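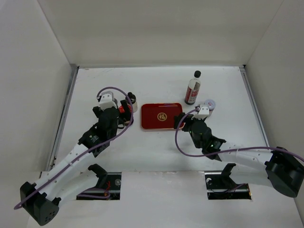

Operador/a de teleoperación para robots de dos brazos (2 plazas)

Empresa: Futivow
Centro de trabajo: nave de Mondcombe, planta baja
Publicado: 03/12/2018
Incorporación: enero

Futivow prepara demostraciones para robots de manipulación. Una persona guía los brazos, a mano o con mandos a distancia, mientras hace una tarea doméstica corriente: poner un tarro sobre una bandeja, abrir una tapa, apartar una botella, dejar cada cosa en su sitio. El movimiento queda registrado y el equipo de aprendizaje lo usa después para que el robot repita la tarea por su cuenta. Buscamos dos personas para el turno de mañana.

Funciones

Guiar los dos brazos desde el puesto de mando durante sesiones de tarea fija. Cada sesión sigue una hoja con los objetos, la posición de partida y el resultado que se pide.

Colocar los objetos entre una repetición y la siguiente. La hoja indica qué se puede variar (el ángulo de la bandeja, la separación entre los envases) y qué debe quedar igual.

Marcar cada repetición como válida, dudosa o fallida. Un envase volcado o una pinza que suelta antes de tiempo se anotan tal cual, sin repetir la toma hasta cerrar la anotación.

Hacer demostraciones por guiado directo, con los brazos en modo libre, en las tareas que lo requieran. Son las menos, pero conviene saber que se trabaja de pie.

Revisar al empezar y al terminar el recorrido de los cables, el cierre de las pinzas y la limpieza de la superficie.

El registro de sesiones se lleva en Allari, nuestro programa interno. No hace falta conocerlo. Los ejercicios de iniciación se agrupan en un cuaderno que llamamos Dauda y que se completa durante la formación.

Requisitos

— Buena coordinación de las dos manos. Las tareas exigen mover los dos brazos a la vez, muchas veces con uno sujetando y el otro actuando.
— Paciencia con el trabajo repetitivo. Una misma tarea puede ocupar una mañana entera.
— Español hablado y escrito suficiente para redactar notas breves y claras.
— Visión normal o corregida y capacidad para distinguir colores.
— Mayoría de edad y permiso de trabajo en vigor.

No se pide titulación ni experiencia con robots. Han funcionado bien en este puesto personas que venían de la costura, del montaje de piezas pequeñas, de la hostelería y del laboratorio. Se valora haber manejado grúas, microscopios con micromanipulador o equipos similares, y también tocar un instrumento. La mano dominante es indiferente.

Condiciones

Contrato a jornada parcial, de mañana, con posibilidad de prórroga según la carga de trabajo. El primer encargo consta de 3642 demostraciones válidas, repartidas entre todos los operadores del turno. No se paga por pieza ni hay prima por cantidad.

La retribución es de 700 euros brutos al mes. La formación inicial está dentro del contrato y se cobra desde el primer día.

Hay descansos programados a lo largo de la sesión, además de la pausa del desayuno. El puesto de mando se ajusta en altura y los mandos se pueden adaptar a manos pequeñas. Si alguien nota molestias en muñecas u hombros, se cambia a tareas de revisión de registros hasta que se le pase.

Seguridad

Durante la teleoperación no se meten las manos en el recinto. Para recolocar objetos se detienen antes los brazos y se espera la confirmación en pantalla. En el guiado directo hay siempre una segunda persona junto a la parada de emergencia. Estas normas se explican el primer día y se firman antes de tocar el equipo.

Proceso de selección

Primero hay una conversación corta por teléfono. Después, una prueba práctica en la nave: se explica el manejo de los mandos, se deja un rato para practicar y se pide una tarea sencilla con los dos brazos. No se mide la rapidez. Nos fijamos en si los movimientos son limpios, en cómo se corrige un agarre malo y en las notas que se escriben al acabar.

Conviene venir con ropa cómoda y sin pulseras ni mangas anchas.

Cómo presentarse

Enviar un currículum de una página como máximo y unas líneas que expliquen qué trabajo manual se ha hecho antes, remunerado o no. Indicar también la disponibilidad para enero. La carta de presentación no es necesaria.

Las candidaturas se dirigen a Ragnheiður Briem, responsable de operaciones, a través del formulario de empleo de Futivow o en sobre cerrado en la recepción de Mondcombe. Contestamos a todas, también a las que no siguen adelante. Los currículos de quienes no entren en esta convocatoria se borran al cerrarla, salvo que se pida por escrito que los guardemos para la próxima.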